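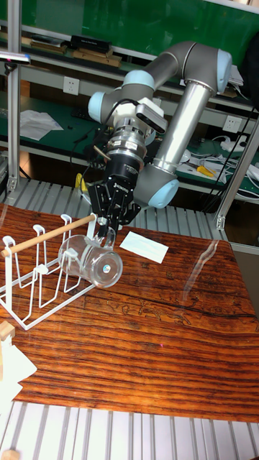
Home | Builds | Notebook | Tool list | Contact

June 1, 2023
Zbigniew Szewczyk

Cup rack task, Mesley arm

Carried on with hanging and unhanging. The close on the mug handle is the part I trust least, so most of the session went on that. With the mug held sideways the handle can turn between the fingers, and then the wrist angle saved in the program no longer means much. Dropped gripper speed to 12 and left the force where it was. Will repeat with the old speed before I believe the difference.

Clear plastic is still a pain for the Viser software. It picks up the wood grain through the wall and puts the rim in the wrong place. Matte tape on the rim would fix it, but then we are testing tape. For now I teach the approach by hand and use the camera only for the handle.

Settings as left:
approach height 300
travel limit 700
program saved as 3160, old one kept under Kaczmarczyk

The dowel lies at a slant across the top of the wire rack, so a straight sideways move with a hanging mug can catch it. Lift first, then move over. I changed the retreat path to do this and put a pause before the fingers open.

The measuring cup stands upright near the middle of the table, with its handle to the right. The gripper waits on that side, fingers down, with the folded napkin next to it. I want this as the start pose for every upright pick – the wrist has less turning to do from there.
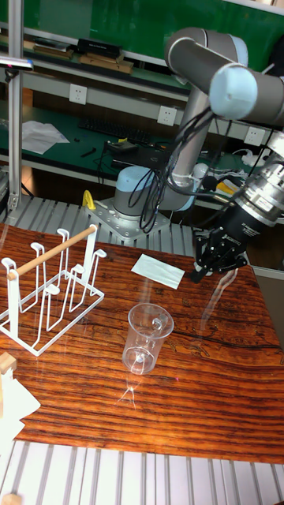 To do

– Recheck the table position against the base. The slatted platform has some give if you lean on it.
– Tie the cables back along the column. Leave slack at the wrist.
– Ask Liltach if they still sell the softer finger pads. Want a set before August.
– Whoever runs it next: load 3160 and step through the retreat slowly the first time.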